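Skatach Arm Set-up Guide
Section 5: Teaching your first task by remote control
Revised 27 Nov 2018

By now your arm is bolted down, powered up and talking to the Tunus software, so this is where the fun starts! In this section you will drive the arm with the hand controller while Tunus records every move you make. Do that enough times and the arm can have a go by itself. No programming needed, just patience and a steady hand.

We use colour sorting as the first task. The arm takes small cubes out of a tray and puts the red ones in the red-rimmed bowl and the blue ones in the blue-rimmed bowl. It sounds simple, and it is, but there is a surprising amount to learn from it (the tray corners will see to that).

Before you start
Check that the emergency stop is within reach of your free hand.
Clear mugs, phones and spare cables out of the arm's reach.
Close any blinds that throw moving patches of sun on the table.

CAUTION: Keep fingers out of the tray whenever the motors are on. To move a stuck cube, press Pause, wait for the amber light, then reach in.

5.1 Pairing the controller

1. Hold the Aguiar hand controller level and press Link until it buzzes twice.
2. In Tunus, open Teach and choose New Task. Type a short name, such as "sort cubes".
3. Set Speed to 15 per cent. You can go faster later, and you will want to, but start slow.
4. Squeeze the trigger gently. The gripper should close as you squeeze and open as you let go. If it works the other way round, tick Reverse Trigger.

Note: The arm only follows you while your thumb is on the side pad. Lift your thumb, move your hand somewhere comfortable, put it back and carry on. This feels odd for five minutes and then becomes second nature.

5.2 Recording a demonstration

1. Set the tray below the gripper and stand the two bowls in front of it. Tip in the cubes and leave them however they land.
2. Press Record and wait for the beep.
3. Bring the gripper down over a cube with the fingers open. Slow right down for the last bit.
4. Close the fingers until they touch both sides of the cube, then stop squeezing. A light hold is plenty.
5. Lift straight up until you are clear of the tray rim, move over the matching bowl, lower and let go.
6. Go back for the next cube. When they are bunched together, start with one you can get a finger down either side of. 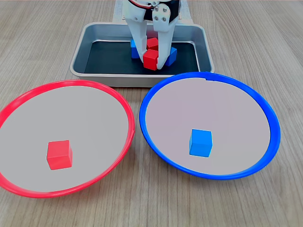 7. When the tray is empty, bring the arm home and press Stop.
8. Choose Keep or Bin. Keep a run with a small fumble that you put right, as it shows the arm how to recover. Bin any run where a cube went in the wrong bowl.

5.3 How many runs?

Our own sorting task at the Ukholm workshop took 119 kept runs, and we loved watching it get better. Mix up the cubes between runs and shift the bowls a little now and then. Tunus holds up to 2000 runs per task, so there is lots of room to add more.

To start training, go to Section 6.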